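Club de robotique Ladutska - Guide de mise en route du simulateur
Section 5 : premier essai du bras dans la cuisine virtuelle

Bravo, le plus pénible est derrière vous ! Si vous avez suivi la section précédente, Orilero est installé, votre équipe a son dossier de travail et la manette répond. On passe maintenant à la partie que tout le monde attend : faire bouger le bras dans le décor de l'épreuve Loneck.

Avant de commencer
- Fermez les autres logiciels, surtout sur les portables du club.
- Vérifiez que le dossier de l'équipe contient bien le fichier de réglages distribué en mai. L'ancien s'ouvre aussi, mais les limites des articulations n'y sont pas bonnes.
- Installez-vous à 2 par poste : une personne pilote, l'autre surveille la console et note.

5.1 Charger le décor

1. Lancez Orilero et choisissez Fichier > Ouvrir un décor.
2. Sélectionnez « cuisine_loneck » et attendez la fin du chargement des textures. La première fois, c'est long. Ne cliquez pas partout !
3. Dans le menu Robot, choisissez le bras Entwistle, puis « Position de départ ».
4. Appuyez sur Lecture. Le compteur de pas, en bas de la fenêtre, doit se mettre à défiler.

Note : si le compteur reste à zéro, la simulation est en pause. Un appui sur la barre d'espace suffit en général.

5.2 Approcher le bras du plan de travail

1. Passez en mode « Articulations » et réglez la vitesse sur lente.
2. Tournez la base jusqu'à ce que le bras soit orienté vers le fond du plan de travail.
3. Dépliez ensuite les segments un par un, en commençant par celui du bas.
4. Arrêtez-vous avec le bloc d'extrémité au-dessus du bois, près du petit appareil noir qui porte le marqueur.
5. Enregistrez la pose sous le nom « approche_1 ».
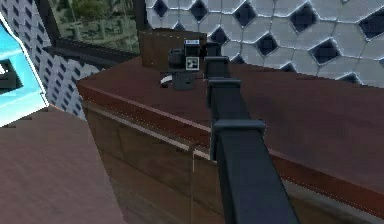
Figure 5.1 - Le bras étendu vers l'appareil noir, au fond du plan de travail.

Le marqueur carré noir et blanc sert de repère à votre programme. Ouvrez le panneau Détection : quand le marqueur est reconnu, son numéro s'affiche en vert. C'est un petit moment de joie, profitez-en - la suite demande un peu plus de patience.

Attention : ne descendez jamais le bras en vitesse rapide près du plan de travail. Orilero signale les collisions, mais le choc fausse la pose enregistrée et il faut repartir de la position de départ. À l'épreuve, chaque collision coûte 5 points.

5.3 Se déplacer dans la pièce

La caméra libre est indépendante du bras. Vous pouvez donc explorer tout le décor sans rien dérégler, et c'est très agréable à faire.

1. Appuyez sur C pour passer en caméra libre.
2. Avancez avec les flèches, tournez avec la souris.
3. Contournez les meubles et regardez le plan de travail sous plusieurs angles. Repérez les endroits où un mur ou un angle de meuble bouche la vue.
4. Appuyez de nouveau sur C pour revenir à la vue du bras.
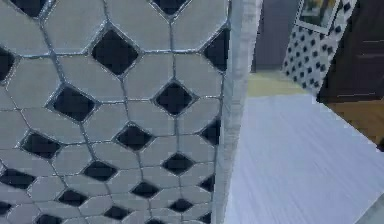

Pensez à ralentir la souris dans les préférences si la vue part dans tous les sens. Avec une sensibilité de 155, on garde de bons réflexes sans se perdre. Si vous traversez une paroi par accident, la touche Origine vous ramène au point d'entrée.

Note : les surfaces à motifs répétés, comme le carrelage noir et blanc, peuvent tromper une détection trop permissive. Si des numéros apparaissent alors qu'aucun marqueur n'est en vue, relevez le seuil dans le panneau Détection et recommencez.

5.4 Enregistrer un essai complet

1. Revenez en position de départ.
2. Cliquez sur Enregistrer, puis rejouez « approche_1 ».
3. Laissez tourner environ 1000 pas avant d'arrêter.
4. Donnez au fichier le nom de l'équipe suivi du numéro de l'essai, sans accents ni espaces.
5. Copiez-le dans le dossier partagé du club.

Gardez aussi les essais ratés ! On les regarde ensemble en séance, et les meilleures idées de réglage sont souvent venues de là.

Suite : section 6, écrire son premier programme d'approche.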